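Cookies help us run this site. By continuing to browse you agree to our use of them. Accept | Manage settings

Zistow two-finger gripper review: a fair match for small parts, less so for cables

By Kofi Kwofie
Last updated: April 12, 2024
40 shares | 2 comments

We have had a pair of Zistow grippers on our two-arm bench since March, in place of the Brorstead ones that came with the arms. The job is kitting. Parts come in on a tray and have to be sorted into bins, one kind to each bin, and later on the same arms pick them back out again. It is dull work and hard on grippers, as the parts are small and no two of them want to be held the same way.

Fitting

The Zistow bolts straight on to our arms with the adaptor plate in the box. You get the gripper, the plate, a short cable, two sets of fingertips and a printed sheet that covers the wiring and very little else. The settings are explained in a PDF you have to ask for. I had both sides fitted before lunch and spent the afternoon getting the Wavoveck controller to see the second one. Both grippers leave the factory with the same address, and you have to change one before you connect the pair. The sheet doesn't mention it.

The test

I ran 144 picks with each make, using the same parts and the same starting positions as far as I could manage by hand. The parts were small motors with their leads on, round red circuit boards, twisted wire harnesses and the longer red and black cables. The bins are shallow yellow plastic ones, two to a side, with the steel tray between the upper pair.
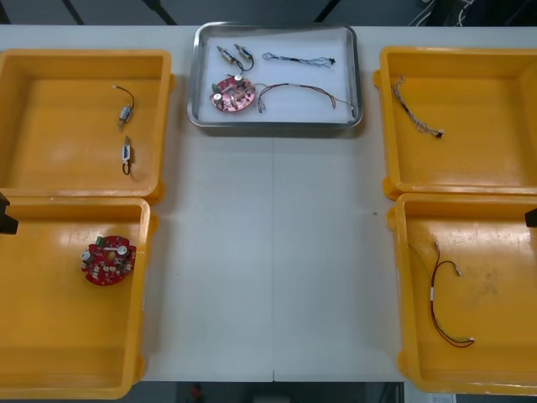

Motors

Both makes are good at motors. The metal body gives the fingers something firm to close on, and it matters little which way the motor is lying. The Brorstead tips are harder and let a motor roll if they catch it off centre. The Zistow tips are softer and forgive more. Leads are the usual nuisance, and a loop of wire under the body can lift one side, so I set the approach a touch higher than the manual suggests.

Circuit boards

The boards were the part I was worried about. There isn't much bare edge to hold, and I don't want fingers closing on the capacitors. With the Zistow at half force I could take a board by the rim and set it down flat nearly every time. The Brorstead could do it too, but its lowest force setting is still too high for my liking, and I stopped using it on boards I meant to keep.

Cables and harnesses

Neither make is good here. The Zistow's fingertips are wide, and picking up a thin harness close to the wall of a bin means coming in at an angle. Around 50 of the picks were cables or harnesses, and most of my failures were among them. The narrow tips in the box help with the harness. They don't do much for the long cable, which swings about once it's up and tends to land half over the side of the bin.

Camera and controller

We use a fixed Nasrallah camera over the bench. It copes well with the yellow bins and the matt white table, less well with the shiny rim of the steel tray, where it sometimes put the edge in the wrong place. Turning the lamp away sorted that out. The controller has been steady apart from the address business.

Verdict

I'm keeping the Zistow pair on. If your work is mostly motors and boards, I'd buy them over the Brorstead. For cables alone I'd look at something with longer, thinner fingers. Spare tips are sold only in full sets, and ours are starting to show wear on the inside faces.

Sign up to our newsletter for new bench reviews. Unsubscribe at any time.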